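Build the dull part first

People who want a robot at home usually begin with the arm. I did. I spent two winters on a six-joint arm in the back of the Lurnwood workshop, and by the end it could lift a mug and put it down somewhere near where the mug had been. The arm was fine. The hand was poor, and I had given it a fortnight.

I now think home builders should leave the arm until last and start with a pair of grippers they can hold themselves. Ours is called Petchrat, after the street the workshop is on. A pair cost us 77 pounds in parts, leaving out the cameras, and most of the work was done in evenings between 5 and closing time. Tin-yau Ko drew the linkage and I did the filing and swearing.

The case for it is simple. Holding the gripper yourself, you find out within a minute what it can't do. With a motor in the way you can lose a month blaming the software. Our first fingertips were bare plastic and slid off anything woven. We changed to rubber pads, and after that the argument moved on to how wide they should be.
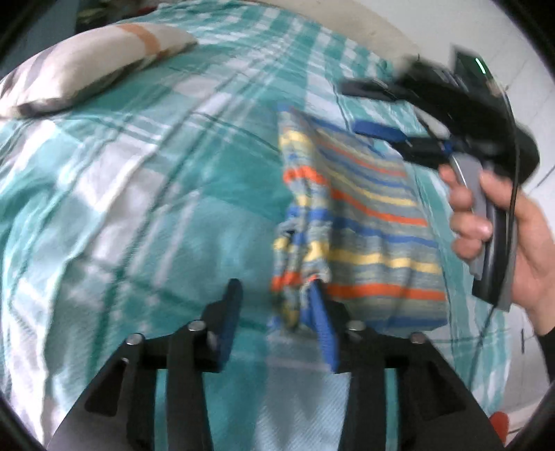
Cloth is the test I would set before any other. Wooden blocks flatter a machine. They stay where they are put and have the same shape from every side. A cloth has an edge one moment and a heap the next, and you need two hands for most of what matters. We have 477 recordings of folding and straightening, and I would throw out 200 of them for being too tidy. A real bedroom is never laid out like a bench.

The usual objection, which I heard again at the Ostorby open evening in March, is that a gripper in a person's hand isn't a robot at all. I accept that. Nor is a drawing of a bridge a bridge, and I would still like to see one before the concrete is ordered.

Tin-yau disagrees with me on one point. He would fit a small motor to the left gripper now, so that we get used to the weight. I would rather wait until the linkage stops working loose.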